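Teaching by doing, one bowl at a time
2022-09-26

Elvia Tlapale spends most of her working day putting things away in kitchens that don't exist. She sits at a desk on the second floor of the Vorico building with a controller in each hand, and on her monitor a robot arm does what her hands do. When a task is finished she presses a pedal, the kitchen resets with a different layout and different cupboards, and she starts over.

Each of those runs is called a demonstration. The project, Lendilier, is meant to produce a robot that can do ordinary kitchen jobs when asked, and it learns them by copying. The software is given the camera view and the arm's movements from each run, and it works out which movements tend to follow which views. It needs a lot of runs before that works.

Tlapale's group records in simulation first. Real kitchens are slow to tidy between attempts and real bowls break. A simulated one can be put back in a second, and the colour of the cabinets can be changed at the same time. The drawback is that virtual objects don't always behave like the real ones. Fruit is a nuisance. Early on, apples slid around as if the dishes had been oiled, and the friction settings took until November to sort out.

The task list for this round has 32 entries. Some are a single movement, such as closing a drawer. Others have several steps and call for carrying one object inside another, and those are the ones the operators complain about.
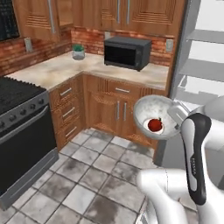
A carrying task in one of the simulated kitchens. The gripper has the bowl by its edge, with the apple and a small plate inside.

"If you tip it too far you lose the apple, and if you go too slowly you've taught it to be slow," Tlapale says. "It will copy whatever you do. It copies your bad habits as well."

She came to the job from a commercial bakery, where she trained new staff on the packing line. She says the work is closer to that than people expect. The operators are told to move at an even pace, to avoid stopping in mid-air while they think, and to leave in small mistakes if they recover from them. A missed grasp followed by a good one is useful, as the robot will miss too and has to learn what comes next. A dropped bowl ends the run and the file is thrown out.

There are 11 operators on the roster, and they work in blocks of 55 minutes. Five of them are left-handed. That mattered more than the engineers had planned for — the first model trained on one left-hander's files kept coming at handles from an awkward side — and files from different operators are now mixed before training.

Checking takes nearly as long as recording. A program called Sternness plays every file back and rejects those where the objects don't end up where they should. It is well named, according to the operators. Whatever gets through is looked over by a person, who writes a plain sentence saying what was done. The sentence is kept with the file so the system can link words to actions.

The next step is to run the trained model on a real arm in the test kitchen at Nava, down the road. Tlapale has been over once to measure the counters. They are higher than the ones she is used to on screen, and she has asked for a new set of layouts to match.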